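Fultora Drying Mat, Large
Posted May 2025 by Marites Dimaculangan

There are two kinds of household: those that dry their dishes and put them away, and those that build a tower beside the sink and take things off the top as needed. The Fultora mat is for the second lot. We have one in our own kitchen and the tower is doing well.

It's a flat woven cotton mat with a thick middle layer, 402 mm wide and long enough to take a proper roasting tin with its elbows out. It rolls up and goes in a drawer. Whether you will ever roll it up and put it in a drawer is between you and the drawer.

Colours are Oat, Slate and a green the mill calls Nururau. We asked what Nururau meant and they sent us another swatch. It's the colour of a gum leaf that has been in a glovebox for a while, and it outsells the other two, so we've stopped asking.

What it's good at

Pots, mixing bowls, baking trays, the lid of anything. Heavy things sit still on it. The edges are double stitched, and after 18 months of weekly washing our test mat has lost some colour and gone a bit soft in the corners, like the rest of us.

What it's less good at

Narrow glasses stood upside down. Any flat mat will hold a bit of steam under the rim, and you'll get a foggy ring if you leave them overnight. Prop them on a chopstick or use a rack. If you mostly wash glassware, buy the Prudidden wire rack and spend the change on cheese. The two also get along: mat underneath, rack on top, and the drips have somewhere to go.

Washing and care

Warm wash, 40 degrees at most, with towels or by itself. Don't use fabric softener, as it coats the cotton and you end up with a mat that politely declines water. Line dry. It can go in the dryer on low but it will come out 8 mm shorter and hold it against you. Turmeric is permanent. We've had letters.

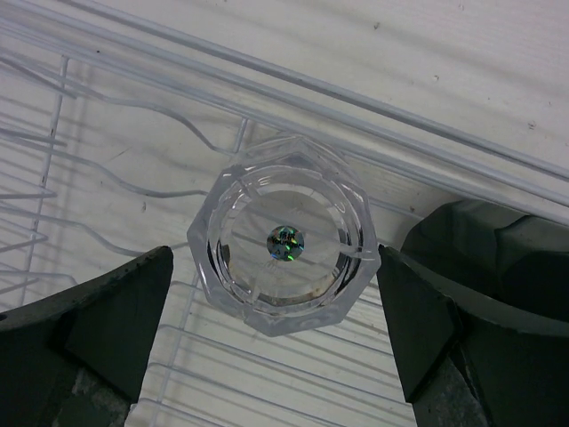 Faceted tumbler in a white coated wire rack.

Sizes and ordering

The large is the one on this page. There's a small as well, which suits a caravan or a person who owns one plate. Both ship flat in a paper sleeve. Orders leave our Ventura warehouse on weekdays, and postage is worked out at the checkout, where you can be annoyed by it in private.

Nururau is down to the last 156 mats. The next batch is due in October, dye lot permitting, and it may be slightly greener or slightly less green. If you need two that match, order them together.

Returns are fine if it's unused. "Unused" means no gravy.

Related items
Prudidden Wire Rack, Coated
Fultora Drying Mat, Small
Fultora Tea Towels, Pair
Bottle Brush, Long Handle

Contact us | Shipping and returns | © Ventura Kitchen Goods | Back to top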